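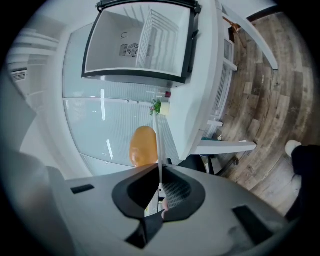
The shared workroom on the upper floor of the Amissah building is open again this April, and the people who rent desks there have been finding their way back to it a few at a time, mostly in the mornings, when the place is at its quietest and the kettle is free.

The room had been closed over the winter while Prodcombe, the small firm that looks after the building, put in new wiring and sorted out a long list of smaller jobs that had been piling up for years. Doors that stuck have been planed, the sockets along the walls have been moved up to where a person can reach them without crawling under a table, and the old carpet (which had seen a great deal of coffee in its time) is gone for good.

Trevor Melnyk, who manages the building for Prodcombe, said the work went on a little longer than he would have liked, but that he was glad they had taken the time to do the wiring properly.

"We had one wall where you could run a lamp or a fan, and if somebody plugged in a heater you lost the whole corner," he said. "People were very patient with us — more patient than I would have been, I can tell you that much."

The glass partition has stayed, after a good deal of back and forth. An early plan had it coming out altogether to make one big space, but when the tenants were asked, most of them wanted to keep it. The frosted glass lets a fair bit of daylight through and still gives people a place to make a phone call or spread out their parts and papers without feeling watched.

Naledi Baloyi has rented a desk in the room for 4 years and repairs small household appliances there, and she was among those who spoke up for the partition. She said she had missed the room more than she expected to while she was working from her sister's dining table.

"You get used to hearing other people getting on with things," she said. "At my sister's it was just me and the dog, and the dog is no help at all with a fan that rattles."

Altogether the work took in 467 square feet of floor, and desk rent has been set at $164 a month, with the first month at $100 for anyone who was renting before the closure. Electricity and heating are included, as they were before, and tenants can still leave work in progress out overnight as long as the walkway to the door is clear.

There are a few desks left, and Melnyk said he would be happy to show people around in the afternoons, after two o'clock. Visitors should come in by the Lekik Street door and ring the lower bell, as the upper one has yet to be connected.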